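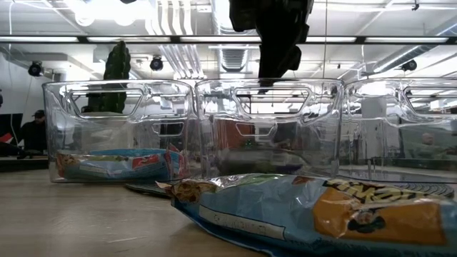

Depth through clear plastic is the thing that breaks most sorting setups, so we fix that first, before touching the planner. Your depth camera either sees the back wall, the floor, or a smear of nothing where the lights bounce. With three clear bins in a row and bright overhead tubes you get white glare all along the rims and corners, plus the room showing through the walls. The segmenter will happily call a bit of background an object. Fix = don't ask depth where the bins are. Tell it.

Tutorials > Perception > Clear containers
Posted in October by the Musteo tools desk
4 comments

What you need: Musteo running, the Larnari planner plugin, a camera that's already calibrated to the arm base. If your extrinsics are off, stop and redo them. Nothing below will save you.

Step 1. Register the bins as fixed geometry
Open the scene file, add one box per bin. Measure the real thing with a ruler, outside edge to outside edge. Floor height too. Name them left, middle, right and keep those names everywhere, the planner matches on string and it IS case sensitive. Ask me how I know.

Step 2. Mask the walls
Turn on wall_mask in the perception config. This drops every depth point within 4 mm of a registered wall. Points inside stay, points outside stay. If you see a thin shell of leftover points in the viewer your box is too small or rotated. Fix the box. Don't crank up the mask, you'll start eating the items.

Step 3. Clip the background
Set the workspace volume to the tabletop plus whatever height you need for the lift. Anything past that gets thrown out before segmentation. Do it in the base frame and not the camera frame, otherwise a wrist camera drags the volume along with it.

Step 4. Color first, depth second
Shiny wrappers are nearly as bad as the plastic. Run the 2D mask on color, then take the median depth inside the mask. Median, not mean. One glare hole wrecks a mean. Reject the item if too little of the mask has valid depth and look again from the other side.

Step 5. Approach from the top only
In Larnari set approach to vertical for anything inside a bin. Side approaches clip the rim. Retract straight up untill the fingers clear, then translate.

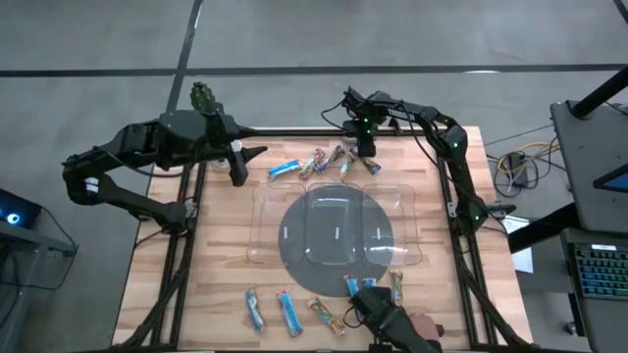 Two arms, same table: give each one its own keep-out zone and let the zones share a strip in the middle. Only one arm holds the strip at a time. It's a plain lock, timeout 45 seconds, nothing clever. If an arm times out it goes to its park pose and drops the lock. Test this with the speed turned way down.

Step 6. Shallow trays are a different config
Copy the bin file, change the wall height, save under a new name. Don't reuse the tall one. The retract height comes from the wall height, so you'd waste a lot of motion on every pick. Flat bars lying close together also want a smaller finger opening or you pinch two at once. Start narrow and open up if it misses.

Step 7. Hands in the workspace
If somebody is collecting demos with a handheld gripper, pause both planners. Use pause, not the speed slider. The Qaisi logger keeps recording through a pause and timestamps stay good.

Quick check before you walk away
- viewer shows boxes lined up with the real bins
- no points floating in the walls
- an empty bin reads as empty for a full minute
- lock shows up in the log when teh arms swap

That third one catches most problems. If an empty bin reports an item, it's background color coming through the plastic, go back to step 3 and shrink the volume.

Futow drivers: use version 2, the older one swaps the color and depth timestamps. Config files are in the repo under clear_bins.

Shares: 2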